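Stutham Child Advocacy Project
Progress report to the Temonen Fund, second reporting period

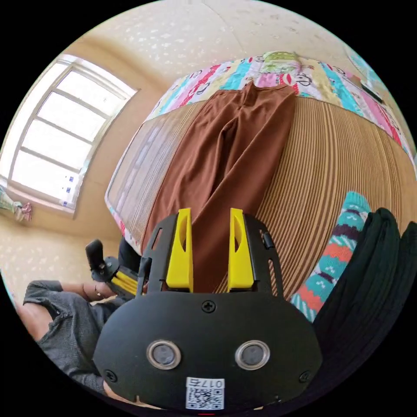 Does the project now see children within the time it promised when the grant was made?
Most of them. Children referred by the police or by a hospital are now offered a first interview within five working days, and in this period that target was met for 70 percent of referrals. The remaining cases ran over, mostly where an interpreter was needed or where the child was still an inpatient.

Referrals

Our office took 995 calls and written referrals in the period. Not all of these concern a new child. Schools often ring twice about the same family, and the county child protection line sends a follow-up form even when we already have the case open. Mieke De Haan has been marking duplicates by hand at intake, and we plan to move that step into the case system before the next report.

Hospital referrals have gone up. The emergency department now calls us directly when a doctor has concerns about an injury, where it used to leave a message with the county and wait. The change was agreed in September after two meetings with the nursing supervisors. It has meant more calls late in the day, and we have moved one intake worker to a noon start to cover them.

Referrals from child care centers are still low. We sent the revised reporting guide to every licensed center in the area and got few replies. Océane Lévesque will visit the larger centers in person next period and go through the guide with the directors.

Interviews and court support

Interviews are carried out by two trained staff, with a detective and a county social worker watching from the next room. Deisy Bermúdez finished her supervised interviews this period and now works alone. That gives us cover for sick leave, which we did not have when we last wrote to you.

The recording equipment in the second interview room failed twice. One interview had to be stopped and rescheduled, which is hard on a child and should not happen. The supplier replaced the recorder and we now run a test each morning before the first appointment. We have had no failure after the replacement.

Court dates remain the largest problem outside our control. Several families prepared for a hearing that was then put off, in one case on the morning it was due. Our court support worker stays with the family until there is a result, so every delay ties up hours we had planned to use elsewhere. We raised this with the prosecutor's office, and they have agreed to tell us by 3 p.m. the day before when they expect to ask for a new date. So far they have mostly done so.

Training for people who must report

We held training sessions for teachers, school bus drivers and clinic staff. The session for bus drivers was new. Kiyoshi Miyazaki wrote it after drivers told us the standard course was all about classrooms and did not say what to do if a child speaks up on the bus. It is shorter than the teacher course and is given at the depot before the morning shift.

Feedback forms were mixed. People liked the section on what to write down and when. They thought the part on state law was too long, and we agree. It will be cut back.

Spending

Spending is in line with the budget except for two items. Interpreting went over by $3,020 – nearly all of it for in-person interpreters at interviews, where we do not use the phone service. Travel was under budget by more than that, as the outreach visits to child care centers were put back. We ask for your approval to move the unspent travel money to interpreting for this period only.

Staffing

The family support post has been vacant. We interviewed twice and made one offer, which was turned down over pay. The post has been advertised again with a wider salary range, and Natsumi Sakamoto is carrying the most urgent cases until it is filled. Her own supervision work has slowed as a result, and the file reviews due this period are not complete.

Next period

Finish the overdue file reviews.
Fill the family support post.
Start the visits to child care centers.
Move the duplicate check into the case system.
Send you the shortened training outline for comment.

Questions about the figures should go to Natsumi Sakamoto at the Stutham office. She is in every day except Wednesday.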